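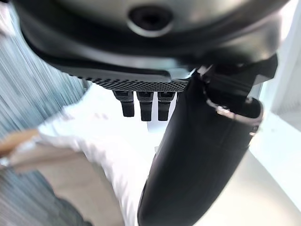
I finally got to Mostdale in July, after years of Sumaiya telling me I'd love it, and she was right! It's a small market town, barely 4000 people, tucked where the valley narrows before the road climbs over to Lalmont. The river runs right behind the high street, so you hear it everywhere, even in the chip shop.

We started at the old bridge, then went up the steps to the church (bring proper shoes, they're steep). The view from the top is glorious - slate roofs all the way down to the water, and the moor behind going purple at the edges.

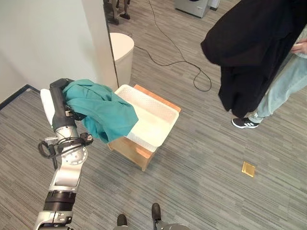 The market hall was my favourite bit, though. It was built for the wool trade and still has the merchants' initials carved over the doors, and there's a woman inside selling the best curd tart I've ever eaten. I had two.

After lunch we followed the riverside path to Amitport, which used to be a separate village with its own mill and still has its own brass band. Past the weir there's a lovely stretch of 800 metres or so under the beeches. Lok-yiu wanted to carry on to the reservoir but my knees had other ideas, so we caught the ten past five bus back instead. Next time I'm staying the night and doing the Lalmont road on foot.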